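Nutska 家具工坊产品与样册工作会议纪要

日期:15/10/2020
地点:Hudorlow 工坊二楼会议室
主持:Reet Pärn
记录:样册编辑
出席:Oduor Makokha(木工车间)、采购、油漆间、门店、安装组、售后各一人
缺席:运输主管(请假,书面意见由门店代读)

一、上次会议纪要

上次纪要宣读后通过,改动一处:第四条中“更换全部合页”应为“更换退回柜体的合页”。售后说明,当时讨论的只是客户退回来的那一批,库存没有问题。记录人会后改正并重新发给各组。

上次布置的事项中,砂光机除尘管已经换好。样品间的灯管买了,还没有装,原因是电工只肯在停工时进场。Pärn 请车间定一个不上机器的下午,当天把灯管装完。楼梯口的废料箱仍然没有挪走,安装组与车间都认为是对方的箱子。会上打电话问了仓库,箱子登记在安装组名下,由安装组处理。

二、Terno 系列柜门生产情况

Makokha 报告:Terno 系列本期完成柜门207扇,其中高柜门占多数,抽屉面板少于计划。抽屉面板滞后是由于宽料不够,车间先做了窄料能做的部分。宽料到货后优先补抽屉面板,高柜门暂停排产。

质量方面,最常见的返工是门边封漆不匀,其次是拉手孔打歪。拉手孔问题出在旧模板上,模板的定位销已经磨小,压紧后仍能晃动。新模板按孔距160毫米制作,旧模板收回,不再留在工位上备用。油漆间提出,收回的模板应当锯断,去年有一块旧模板放在架子上,又被人拿去用了。会议同意。

门店转述客户意见:高柜门关到最后一段时声音偏大。车间认为与缓冲件的安装位置有关,安装组认为与地面不平有关。讨论后决定各试一次,先在样品间那台高柜上调缓冲件,再垫平柜脚,每改一项记一次结果。Pärn 要求两项不要同时改。

采购问,抽屉滑轨是否继续用原来那家的。Makokha 说滑轨本身没有意见,但每箱里左右数量常常对不上,配对很费时间。采购去和供应商谈,要求左右成对包装。如果对方不肯,下一批换另一家试用,试用量由车间提出。

三、木色与表面处理

Oduor Makokha 带来几块上过油的样板,在窗边和走廊里各看了一遍。同一块板在两个位置差别明显,门店的人第一眼以为是两种油。油漆间说明,所用的油是同一桶,只是擦拭遍数不同,深的那块多擦了一遍。

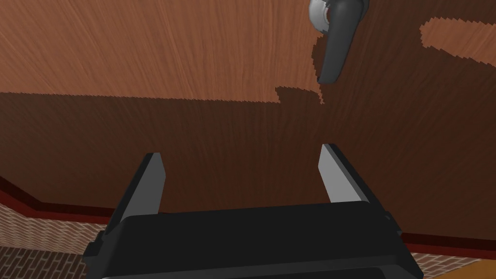 木色名称是门店提得最多的问题。现行价目表上的“暖棕”包含了从偏黄到偏红的一大段,客户签单时想的是一种,收货时看到的是另一种。门店主张按受光情况分开说明,以图中的红棕色木纹为例,上边受光的一带接近焦糖色,中间往下落在阴影里,颜色深了许多,客户若只记住其中一处,送货时就容易起争执。油漆间同意在价目表背面加一段说明,写清楚样板应在客户自己的房间里看,白天和开灯后各看一次。样册编辑另外指出,图里阴影的上缘是一级一级的锯齿,渲染图若要放大印刷,应先请制图方重新输出。会议同意这一条写进制图要求。

接着讨论名称。门店提议把“暖棕”拆为“浅暖棕”和“红棕”,油漆间担心名字多了以后旧订单对不上。折中的办法是新名称只用于新订单,旧订单补件时仍写“暖棕”,并在括号里注明调油批次。补件单格式由售后改,改好后先给油漆间看。

关于擦拭遍数,油漆间请车间不要再在流转卡上写“适当加深”。这句话每个人理解不同。以后流转卡上只写遍数,有特殊要求的附样板。Makokha 表示可以,但客户自己带来的旧家具要配色时,仍须油漆间的人到场看过才能定。

样板保存也有问题。放在窗台上的几块已经晒得发黄,与柜子里存放的同批样板放在一起就能看出来。窗台上的撤下,以后样板一律放入抽屉,背面写明木种、油号和制作月份。三月做的那一批没有写油号,油漆间凭配料本补写,补不出来的作废。

四、五金件与颜色搭配

采购介绍了 Minja 的五金目录。Minja 能供拉手、合页盖和挂衣杆,表面有亮面和哑光两类。亮面便宜,到货也快,但门店反映样品间的亮面拉手每天都要擦指印。哑光的供货期为8周,其他供货商更长。 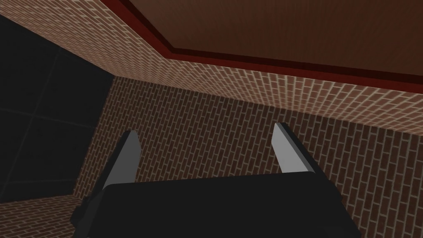

哑光拉手的主色在会上争论较久。门店想用纯黑,理由是客户好记,油漆间认为纯黑配红棕太硬,倾向于炭灰。Pärn 请大家看图里那种近于哑光的深炭灰块面,上沿的倒棱颜色略浅,轮廓因此看得清楚,旁边两片浅灰薄板与它放在一起也不冲突。她建议拉手用炭灰,合页盖用浅灰,拉手边缘照样做一道小倒棱。车间对浅灰合页盖没有意见,但提醒浅灰件沾上木油后很难擦净,必须在上油干透之后再装。表决结果为炭灰拉手、浅灰合页盖,门店保留意见,要求样品间同时摆一副纯黑拉手供客户比较。会议同意摆到春季换样时为止。

采购补充,Minja 的拉手螺丝长度是按薄门板配的,Terno 的门板偏厚,原配螺丝咬不住几圈。安装组上个月装过一副,试拉时就松了。采购向 Minja 要加长螺丝,若对方不配,由工坊自己买,费用记在五金项下。安装组要求加长螺丝单独装袋,袋上写明用途,不要和柜背螺丝混放。

挂衣杆本期不换。现有库存先用完,断面有毛刺的由车间挑出来打磨。售后提到有一位客户家里的挂衣杆中间下弯,查看后是跨度太大又没有加中间托。以后凡跨度超出价目表范围的,门店接单时必须勾选中间托,不勾选的单子车间可以退回。

五、安装与运输

代读运输主管书面意见:近来几次送货都在楼下等了很久,原因是客户没有提前与物业约好电梯。建议门店在送货前一天再打一次电话,问清电梯、停车和楼道宽度三件事。门店说电话一直在打,但客户常常只回答“没问题”。安装组建议改问法,直接问电梯门有多宽、由谁开锁。门店同意把问题写成一张固定的单子。

包装方面,高柜门的角用纸护角,遇雨变软,上期有两扇碰坏。改用泡沫护角后体积变大,车厢里少放一层。Makokha 提出只在下面两个角用泡沫,上面仍用纸。运输主管的书面意见里也有类似的想法,会议就此通过,从下一车开始执行。

安装组反映工具箱里的水平尺不准,两把尺放在同一处读数不同。采购买新的,旧尺收回,不要再留在车上。安装组同时要一块干净的地垫,用来在客户家里放门板,现在用的是旧毯子,毯子里夹过螺丝,划伤过一扇门。

安装完毕后的验收单,客户签字一栏太小,常有人签到备注里去。售后重新排版,把签字栏移到页底单独一行。备注栏保留,但不再印“无意见”三个字,有无意见由客户自己写。

六、样册

样册编辑报告进度:文字部分已经写完,尺寸表还差抽屉柜一页,等车间确认深度。印数定为近2000册,与上一版相同。门店希望多印,编辑说明上一版在仓库里还剩下几箱,先把旧的用完再谈加印。旧样册里的价目已经过时,门店发放时要把夹在里面的价目单抽掉,换成新的。

纸张选哑粉纸。上一版用亮光纸,灯下反光,客户翻看时要把书斜过来。印刷厂送来两种克重,厚的一种手感好,但折页处容易裂口,会议选了薄的。封面可以用厚的,由编辑与印刷厂确认装订能否承受。 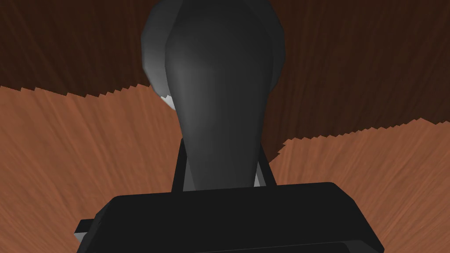 页面标注的位置此前一直没有统一,有的印在柜体上,有的印在页边,读者要来回找。编辑提议产品图上一律不压字,型号和木色都放到页边。Pärn 同意,并以图中为例:棕色木纹铺满整个背景,前面深色件的表面没有标签,也没有数字,左侧由上往下的一道柔和浅灰反光看得很完整,若在那里压上一行型号,这道反光就断了。门店担心没有字的页面客户看不懂,编辑答应在每个跨页的同一位置留出说明栏,字号比上一版大一号。油漆间要求深色五金印刷时不要调得过黑,打样时由油漆间派人到印刷厂看,带上炭灰实物样件。

样册的顺序也作了调整。原来按房间排,客厅在前,卧室在后,同一个柜子在两处重复出现。改为按柜型排,后面附一页按房间查找的索引。索引由门店起草,门店最清楚客户进门以后怎么问。

保养说明一页,售后要求删去“可用湿布擦拭”。有客户用很湿的布擦,水留在门板下沿,漆面起了泡。改为“用拧干的软布擦拭,随后用干布擦净”。上过油的柜子另写一段,说明多长时间补一次油、用什么布、用过的油布要摊开晾干后再丢。油布这一句油漆间坚持要放在显眼的位置,会议同意加粗。

七、售后情况

售后报告了本期尚未结案的几件。一件是抽屉关不严,上门看过,滑轨装反了,已经约好时间重装。一件是客户认为柜门颜色与样板不符,油漆间核对了配料本,油号没有错,建议客户把样板拿到同一面墙前再看,客户尚未答复。还有一件是柜背板有霉味,客户家那面墙本身返潮,安装时贴墙太紧。安装组去把柜子移开一些,加通风条,通风条的费用由工坊承担,墙面由客户自己处理。

售后提出,上门前经常看不到当初的安装照片,不知道柜子背后是什么情况。安装组说照片是拍了的,存在各人手机里。以后照片当天传到共享文件夹,以订单号为名,背墙、地面和电源位置各拍一张。不传照片的单子,验收单不归档。

八、其他

车间要求冬季前检查暖气。去年冬天油漆间温度上不来,上油后很久不干,堆在过道里的门板影响走路。Pärn 去找房东,请对方派人看一下管道。过道里不得再放门板,放不下的移到样品间后面。

门店提出增加一次内部看样,让新来的店员到车间看一遍柜门从开料到上油的过程。Makokha 同意,但要求不要安排在开大料的时候,进车间的人必须穿硬底鞋,头发扎好。具体时间由门店和车间自己商定。

茶水间的冰箱又有过期的东西,请各人清理自己的。月底统一倒空,不再另行通知。

九、待办事项

车间:制作新的拉手孔模板,锯断旧模板;样品间高柜缓冲件试调;确认抽屉柜深度并告知样册编辑。
油漆间:清理样板,补写油号;起草价目表背面的看样说明;参加样册打样。
采购:与滑轨供应商谈成对包装;向 Minja 询问加长螺丝;购买水平尺、地垫和泡沫护角。
门店:送货前电话问题单;样册索引初稿;样品间增摆纯黑拉手。
安装组:挪走废料箱;上传以前的安装照片,能找到多少传多少。
售后:修改补件单和验收单;改写保养说明。
样册编辑:修改制图要求并发给制图方;与印刷厂确认封面厚度。
Reet Pärn:联系房东检查暖气。

下次会议时间由 Pärn 另行通知,拟在样册打样出来之后召开。各组如对本纪要有更正,请在收到后直接回复记录人。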